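Chapter 6
Sheets, Wraps, and Other Flat Goods

In this chapter
How flat goods behave when they are handled
Sorting by weight and surface
Folding, rolling, and when to leave a piece alone
Creases and what they say about storage
Printed surfaces

Key terms: drape, hand, set crease, soft fold, face, back, show-through, interleaf

Most of the goods covered so far in this book keep their shape. A carton on a shelf is the same carton when it is picked up, and a jar does not change when it is turned on its side. Flat goods are different. A bed sheet, a roll of tissue, a printed banner, or a paper liner takes a new shape every time it is touched, and the worker has to deal with the shape it has now as well as the one it is supposed to have when the job is done.

This makes flat goods slow to handle. At the Stevberg packing room, where many of the cases in this book come from, a trained packer can box 300 small rigid items in a shift. The same packer working with folded sheets finishes 200. The sheets weigh less and take up less room. The extra time goes into finding an edge, opening the piece, squaring it, and folding it again.

Finding the edge

Every job with a flat piece starts with an edge or a corner. When a sheet has been laid down neatly, the corners are easy to find. When it has been dropped or pulled out of a bin, the corners may be underneath, and what lies on top is the middle of the piece. Beginners tend to grab the middle and lift. This works for a small cloth. With a large one it brings up a bunched column of material with the corners still hanging out of sight.

A better habit is to spread the pile lightly with a flat hand until an edge shows, then follow the edge to a corner. A hem feels thicker than the rest of a fabric piece and can be followed by touch. Paper has no hem, so the worker follows the cut edge and keeps the pull gentle. Paper that is tugged across its own fold will often tear there.

Weight and surface

Flat goods are sorted first by weight. Light goods include tissue, thin liners, and fine cloth. They float, cling, and pick up drafts from an open door. Medium goods include bed sheets, table covers, and common wrapping paper. Heavy goods include canvas, coated banners, and board. They stay where they are put but are hard to fold square.

Surface matters as much as weight. A slick surface slides on itself, so a stack of slick sheets needs a tray with sides. A rough surface grips and holds a stack together, but it also picks up lint. In the Enwood sorting system, which is used in the exercises, each piece gets one mark for weight and one for surface — nothing else is written on the tag.

White goods are kept apart from colored goods at every stage. They show dirt early, and many of them are thin enough to let a dark surface show through from below. This is called show-through. It is harmless in storage, but it can be mistaken for a stain, so a white piece should be checked on a white or pale table before it is rejected.

Creases

A crease is a record of how a piece has been kept. Two kinds are important here. A soft fold is rounded. It has some lift to it and can usually be smoothed out by hand. A set crease is a sharp line that stays after the piece is opened flat. Set creases come from long storage under weight, and they are hard to remove from paper.

When a piece has been crumpled, both kinds may be present, and they run in every direction. Long straight lines are more likely to be old folds from the package. Short curved ones are more likely to come from handling. The worker does not need to smooth every crease before folding.
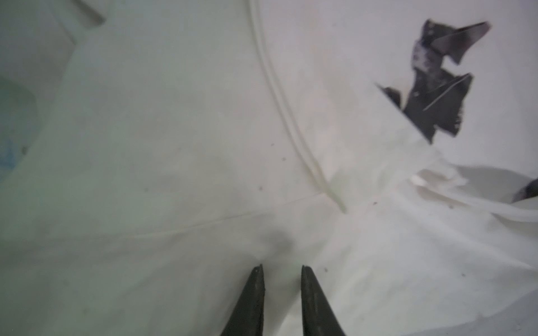

Pieces with printing on them need one more step. The printed side is called the face, and the plain side is the back. Unless the order says otherwise, printed pieces are folded with the face inward, so that the print does not rub against the carton. Large solid areas of dark ink should not be folded through the middle if there is any way to avoid it. Ink can crack along a set crease, and the light line it leaves cannot be repaired. Where a fold has to cross the print, an interleaf of plain tissue goes inside it.

Some designs are meant to look rough. Ragged edges and speckled color can be part of the artwork, and a piece should be compared with the order sheet before it is set aside as damaged.

Cords, tubes, ties, and loose strips should be lifted clear before a piece is folded. Anything left inside presses its own shape into the layers and may set there.

Case 6.1: The Dudek order

Dudek, a supplier of event goods, sent out 2478 printed covers in October. The covers were folded face outward and packed tightly to save cartons. In the first carton opened by the buyer, 30 covers had rub marks on the print. The packing sheet had listed the fold size and the number per carton but did not mention the face. Section 6.4 returns to this order and works through a corrected packing sheet.

Before you begin Section 6.1, take one large sheet of cloth and one of paper. Crumple each lightly, leave it on a table overnight, and open it in the morning. Write down which creases can be smoothed by hand. You will need these notes for the Fakden folding chart in Section 6.2.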